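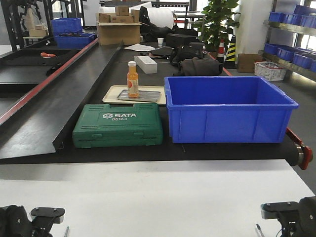
How do you stop a two-arm cell from reaching for an item that is still moving on the belt?

Make the planner wait for a settled signal from tracking before it is allowed to commit to a grasp. In Stilari this takes one extra node and a few lines of config, and the steps are below.

What you need

Stilari with the Ciker tracker already running, a calibrated camera, and a belt controller that publishes its speed. If the camera isn't calibrated, do that first. Bad calibration looks a lot like belt drift and you will waste an afternoon on the wrong problem.

Step 1: Check the tracker output

Start the tracker and open the topic viewer. Each item on the belt should have an ID, a pose and a velocity. Put a rigid item such as a toolbox or an empty bin on the belt with the belt stopped. The velocity should sit close to zero. If it jumps, lower the tracker gain before going on.

Soft bags are harder. Their outline changes as they sag, so the pose estimate moves even when the bag doesn't. Give them their own class in the tracker config so you can set a looser limit later.

Step 2: Add the gate node

Open cell.yaml and add the gate between the tracker and the planner:

gate:
 input: tracker/items
 output: planner/items
 hold_ms: 200
 max_speed_mm_s: 2

An item now has to stay under 2 mm per second for 200 milliseconds before the planner sees it. Restart the cell. The log should print "gate ready" on port 733. If the port is taken, change it in the same file.

Step 3: Point both arms at the gate

This is the step people miss. The left and right planners each have their own input setting, and the default for both is the raw tracker topic. Change both to planner/items. If you change only one, the other arm will still plan against moving items and the two can end up claiming the same one.

Step 4: Set the overrides

Under classes, add a line for bags with a higher speed limit. Bottles standing on a tray need a longer hold, as they can rock after the belt stops. We doubled the hold for those and left everything else alone.

Step 5: Test with the arms disabled

Run the belt in short moves with the arms off and watch the planner view - items should turn from gray to green only after each stop. Let it run for roughly 60 cycles with a mixed load. Then enable one arm at low speed, and the second once the first runs clean.

If items never turn green

Check the clock on the belt controller. The gate drops messages with old timestamps and does not print a warning at the default log level. The Bundgaard driver also reports speed in meters by default, so set its units to millimeters.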